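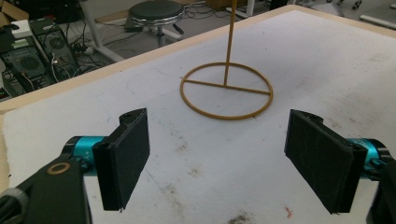

Hanging up a hat: are the machines there yet?

Every fall I ask the same question in this newsletter: which chores could you hand over today and walk away? Last September the answer was vacuuming, and not much else. This spring I'm a lot more hopeful, and the reason is hats!

Putting a hat on a stand sounds like nothing. Try it slowly, though, and pay attention to your fingers. You pinch the brim, it sags, you shift your grip a little, and you feel for the top of the stand through the cloth. A mug keeps its shape when you pick it up. A soft hat has a new shape every time, and a light stand will slide if you bump it.

The way in, for now, is to have people do the chore with grippers in place of bare hands, over and over, so a machine has something to learn from. 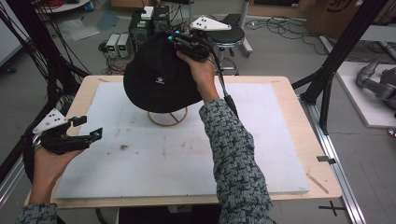

Two hands matter more than I expected. With one you can lift a hat fine, but opening up the crown or steadying a wobbly stand really wants a second one. The Grovel project began its hat work with 40 tries and plans to reach 1000 (I can't wait to see what that does). Vik, over in Mosstead, is going after shop-floor jobs like sorting parts into bins, and there I think we're closer, with stiff parts and the same bench every day.

So, could you buy a robot to tidy your hallway? No, not yet. My own guess is 12 years for a whole house, and much less for one good chore done well in one room. I'd be thrilled with the one chore. Next time: folding towels, and why corners are so hard to find.

Relusdale, 04/01/2023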